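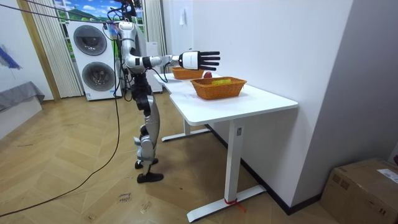

So, a little thread on the arm fault that ate most of my October, for everyone who kept kindly asking why I'd gone quiet. The short version is that our humanoid would reach out over the table, get the arm nice and straight, and then the shoulder would let go. Fingers open, hand right above the far wicker basket, and down it came. I felt awful for that basket!

2/ The first drop was on a Sunday, and the log just said fault 406, joint overcurrent. I did what I suspect many of you would do (cleared it, made tea, ran it again) and it went another 80 reaches without a murmur. Then it dropped twice before lunch.

3/ I blamed the motor, then the hand for being too heavy, and then, I'm sorry to say, Évan Marty's new grasp code. Évan was very gracious about it. His code was fine and I owe him a pastry.

4/ It was Timo Nolte who asked what the supply voltage was doing when the elbow locked out straight. I hadn't been logging it. Once I did, there it was at reach 429: a dip lasting 2 milliseconds, just long enough for the Hoketti shoulder drive to reset itself and forget it was holding anything up.

5/ The culprit was one crimp in the power connector, good enough for every pose except the long one. I've recrimped it and added a strain relief, and Timo changed the drive settings so the brake closes on a reset.

6/ The part I keep turning over is that I often had my own hand down there, putting the apple back between runs. Please stop the arm before you reach in, even when it's been behaving all morning. I do now, every time.

7/ Wiring photos tomorrow if I can find the good lamp.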